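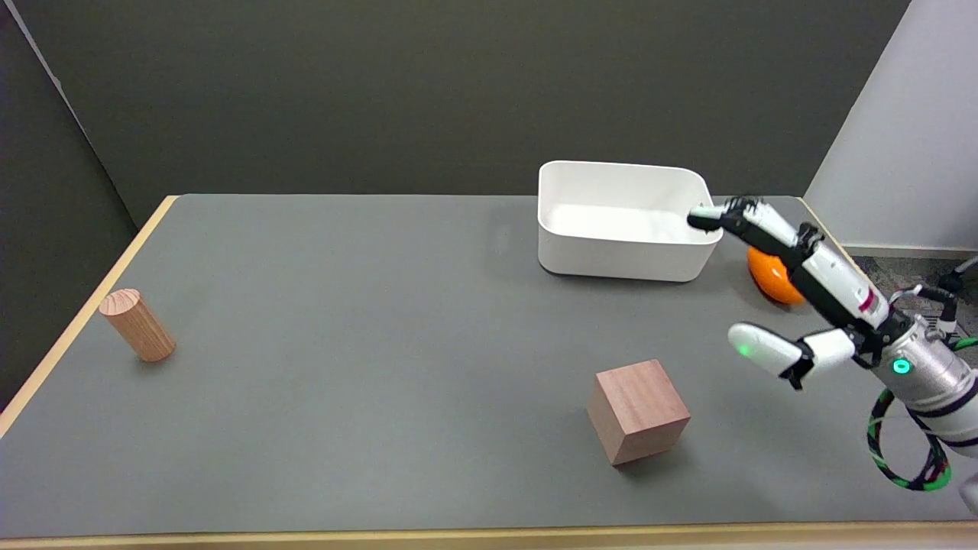
The bin, the block and the hand. Workshop, first week of the arm.

Grivero

3 min read

Innes Paterson had promised his sister a robot that could tidy up, and what he had by the middle of January was a robot that could point.

It pointed beautifully. It had four long white fingers and a thumb like a boiled egg, and when he switched it on the wrist lit up green and the whole arm swung in over the table with the air of a duchess choosing a cake. Then it stopped and stayed there, considering the bin.

"Is it thinking?" said Su, who rented the other half of the workshop and made lampshades in it.

"It's planning," said Innes.

"What's the difference?"

"Planning uses more electricity."

The arm was called Grivero. It had been called Stellow until May, when it dropped a full paint tin on the original Stellow, who was a cat, and who had been so offended that it seemed wrong to go on using the name. The cat was fine. The cat now lived chiefly on top of Su's filing cabinet, out of reach, and had worked out that reach to the inch.

The job was simple enough. A wooden cube, a wooden cylinder and an orange thing were to go into a white bin. Innes had written the rules on the back of an envelope, and there were 14 of them. Rule 8 said DO NOT THROW. It had been added on a Tuesday.

"Which one does it want first?" Su asked.

"It doesn't want anything. I tell it the cube, and it goes to the cube."

"It's looking at the orange one."

"It hasn't got eyes in its hand, Su."

"Well, it's got the manner."

He typed the line again and pressed the key. The fans came up. The fingers drew themselves out straight, and the thumb came round low, towards the cube, very slowly, like a man feeling for his slippers in the dark. Innes found that he was holding his own thumb out over the keyboard at the same angle. He put it in his pocket.

"Go on," said Su, not to him.

On top of the filing cabinet the cat stood up.
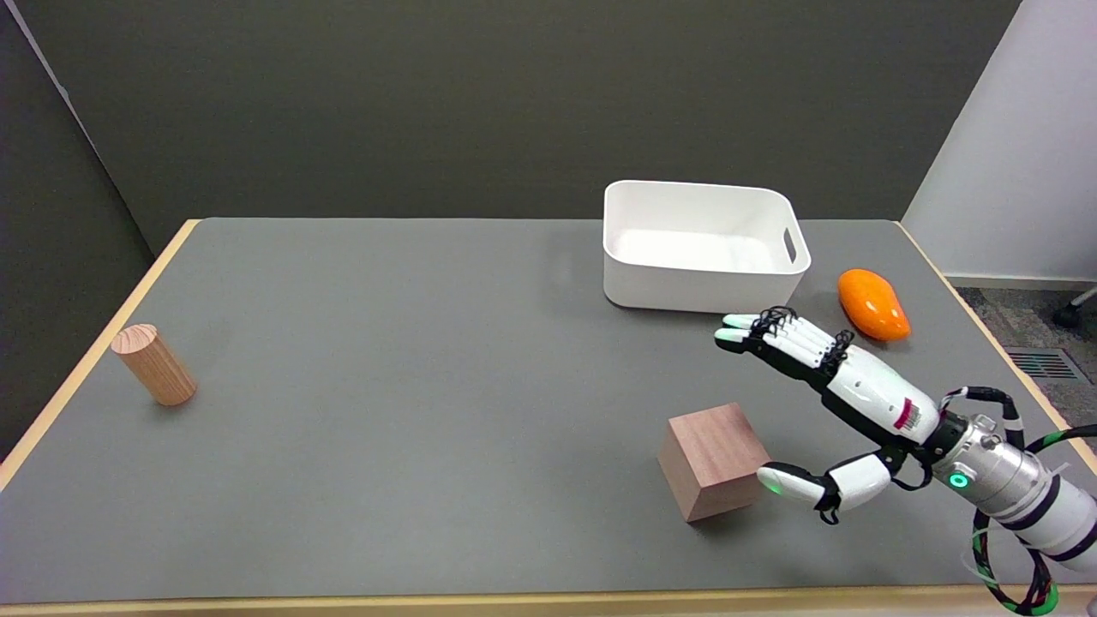 Thursday, January 14, 2021

Attempt 31. Innes wrote the number in the notebook and underlined it, then sat with the pen over the column marked RESULT. His sister was coming at six. She had been told to expect a tidy table, and had said she would bring her coat in case it took a while.

"You could put the cube in yourself," said Su. "I wouldn't tell her."

"The cat would," said Innes, and wrote: Nearly.

8 comments · 100 shares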